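Speaker notes: clearing and wiping a shared table
Session 2, Mandcombe hall, August
Speaker: Nusrat Rajput. Slides: Zahira Pasaribu.

Slide 1. Title
Start on time. Mention that the handout is the same as the one from the Listisholm session, with the drying times corrected. Questions at the end. Sajib Herath has the roving mic.

Slide 2. Scope
Covered tables in tea rooms and break rooms. Vinyl-coated cloth, commonly sold as oilcloth. Bare wood and laminate are in Najwa Hamdan's part, after the break. Do not take questions on stain removal from untreated linen.

Slide 3. What is on the table at the end of a break
Paper cups, some with liquid left in the bottom. Clear wrappers and bags. A box that belongs in a cupboard. A bowl or basin that somebody used and set down. Cloths and sponges from the last attempt at cleaning.
Point to make: the cleaning items are part of the clutter. If the sponge sits on the table, it has to be moved before the table can be wiped, and it leaves a damp patch when it is moved.

Slide 4. Order of work
1. Liquids out. Empty cups into the sink, never into the trash bag.
2. Cups together. Stack only after emptying.
3. Film and wrappers. Clear plastic is hard to see on a printed cloth, so run a flat hand over the surface.
4. Boxes and bowls back to where they are kept.
5. Sponge, then cloth.
Pause here. People write this down.

Slide 5. The survey
Haziq Chin logged 202 table clearings across the two sites. In 184 of them the cups were removed first. In the rest, the wiping began with cups still on the table, and the person went around them. Going around leaves rings. State the figures once and move on. The method is in the handout, page two.
If asked: the log did not record who was clearing, only the order of items.

Slide 6. Sponge or cloth
A sponge holds more water and gives it back under pressure. Use it for the wet pass. The scouring face is for sinks and should not touch a coated cloth, because it dulls the print.
A waffle-weave towel picks up more than a flat one of the same size. Use it for the dry pass, folded in four. Turn to a clean face after each length of the table.
One sponge and one towel per table. Do not carry a sponge from table to table.

Slide 7. Printed covers
A busy print hides crumbs and hides missed patches. Beach motifs, checks and holiday designs are all the same in this respect. Wipe in straight lines along the length of the table. With a check pattern, follow the squares, two rows per stroke. 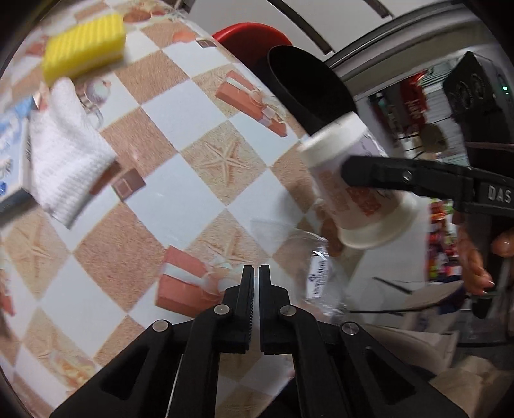 Overlap each stroke by half a row. On the dry pass, go across the table, at right angles to the wet pass. Any streak left by the sponge will then be crossed at least once.
Edges last. Lift the overhang and wipe the underside where hands rest.

Slide 8. Drying
Allow about 19 minutes at room temperature before putting anything back. The earlier handout gave a shorter time, measured with the windows open. Cups set down on a damp cover will pick up moisture at the base and soften.

Slide 9. Supplies
The Vellell towels come in packs of 50. Ngui is the other supplier on the list, and lead times are longer. Launder before first use or they shed lint. Sponges are replaced weekly, whatever they look like.
Skip this slide if we are running over.

Slide 10. Practice
Hand over to Najwa for the table exercise. Two people per table, one clears and one wipes, then swap. Remind them to wait until the clearing is finished before wetting the sponge.
Collect the feedback sheets at the door. Zahira has the spare pens.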